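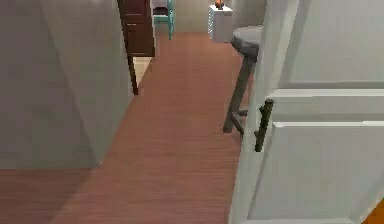

Sturomis planner: frequently asked questions

Last updated 2021-04-11. Applies to release 35 and later. If you are on an older release, read the upgrade notes first, as several settings have changed their names.

What does Sturomis do?

It plans and follows paths for a wheeled indoor robot. You give it a map, a start and a goal, and it sends speed commands to the base. It works the same way in the Faltel simulator and on a real base. It does not build maps. For that, most people use Imer and export the result.

Do I need a real robot to try it?

No. The download includes a set of simulated homes with hallways, doors and furniture, and 108 test routes through them. A laptop without a graphics card can run the routes, but camera rendering will be slow. Turn it off with render_camera = false if you only want to test planning.

Why does the robot refuse to go through an open door?

Nearly always the safety margin is too wide. The planner adds the margin to both sides of the robot, so a doorway that looks wide enough on the map may be closed once the margin is counted. Lower side_margin a little at a time and run the route again. If the door leaf itself is missing from the map, check that you loaded the moving parts file as well as the floor plan.

Does it treat an open door as a wall?

Yes, for as long as the sensors see it there. Doors live in their own layer, which is cleared and redrawn as new readings come in. Walls are in the fixed layer and are never cleared.

The robot clips the legs of stools and chairs. What can I do?

Thin legs are hard for a flat laser scan, and a stool with angled legs is wider at the floor than at scan height. Switch on the depth camera layer and set leg_grow to at least the default. Karim Akl wrote a short guide to this, which is in the docs folder under "furniture". Seats that overhang the legs are a separate matter - see max_height, and set it to the full height of your robot including anything mounted on top.

What does error 1657 mean?

The controller asked for a path and did not get one in time. The robot stops and waits. Look in the log for the line just before it. If it says "goal blocked", move the goal. If it says "map stale", your sensor data is arriving late and you should check the clocks on both machines.

Why is the path different each time I run the same route?

The planner picks random points when it searches. Set seed to any fixed number to get the same path each run. Leave it unset for normal use.

Floorboards show up as obstacles in my depth layer. Is this a bug?

No, but we know it is a nuisance. Strong plank lines can confuse stereo matching and give false heights. Raise floor_tolerance slightly, or use the simulator's perfect depth to confirm that the camera is the cause. Nisreen Nassar is working on a better floor filter, planned for January.

Can I add my own rooms?

Yes. Put the model in the rooms folder and run check_room on it. The tool looks for open gaps in walls, doors without a hinge, and furniture that sinks into the floor. Warnings can be ignored - errors can't.

Which versions of Somboon work with it?

Version 53 only at present. Older ones use a different message format.

Where do I report a problem?

Use the issue tracker and attach the log, the settings file and the name of the route. Hiba Tarawneh and Onyekachi Iyamu go through new reports. Please open one issue per problem.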